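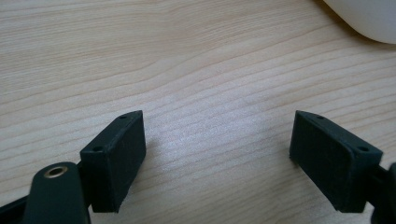
**Figure 1.** Pale tabletop with wavy grain, one of the surfaces in the Grutovmont set.

### 3.2 Households and surfaces

The survey covered 303 households in Grutovmont and the neighbouring district of Skimau. Each household kept a cleaning diary for 13 weeks, and 3679 entries were usable after checking. Respondents noted the room, the surface, the product used and the time of day. Entries that named a product but no surface were left out (see Section 3.4).

Wooden tables were wiped more often than any other furniture in both districts. In Skimau most wiping took place after the evening meal. In Grutovmont it was spread through the day, and older respondents often used a dry cloth only. Kinsella and Sani coded the free-text answers separately and settled differences by discussion.

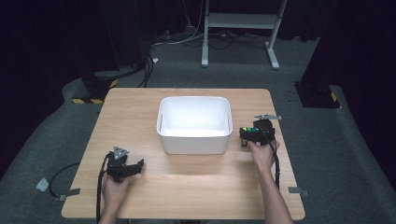

Storage habits were recorded on a second form, completed in July. Respondents were asked where small items went before a table was wiped, and whether the container was itself cleaned. Plain plastic bins, like the white one with rounded corners on the table in this view, were entered under "open container" whether or not they held anything. Lidded boxes had their own code. Thirteen households returned the second form blank and are excluded from Table 4, though their diaries are kept in the main counts.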